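Skolano two-arm bench kit, long-term review

I have had the Skolano kit for most of a year, running firmware from Hostach, and up to September I would have recommended it without conditions. The arms are stiff enough for light work, the rail mounts stay square, and the joint lights can be read from across the room.

The fault is in the gripper stall detection. When a jaw closes on something thick and fairly soft, such as a chunky plastic handle, motor current climbs slowly and the controller never registers a stall. The jaw keeps driving. On one Friday run of 163 picks, the right gripper failed to register a stall on three of them, and the last ended in a thermal cut-out. The cut-out released the jaw with the arm raised, and the load fell. With a toy fork that is a nuisance. With anything heavier it is a safety matter, and the manual does not mention it.

Lodetum, who sold me the kit, suggested lowering the current limit to 89 per cent of the default. It stopped the cut-outs — and also made the grip too weak for the longer tools.

The emergency stop works, but it drops power to both arms and they sag. Keep hands out from underneath.

Good mechanics, poor fault handling. I would wait for a firmware fix before buying.

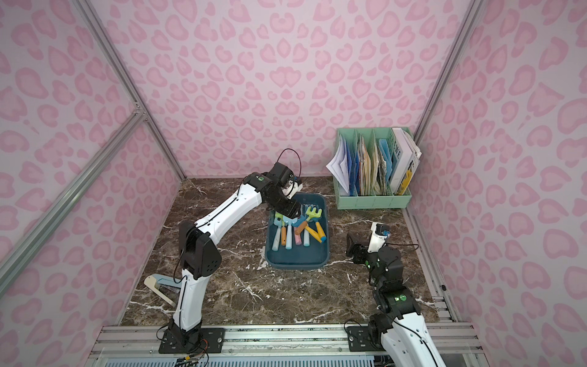
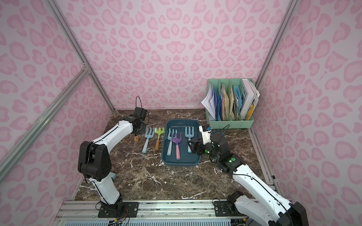
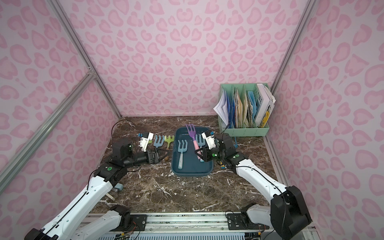 Both arms at the tray of toy garden tools.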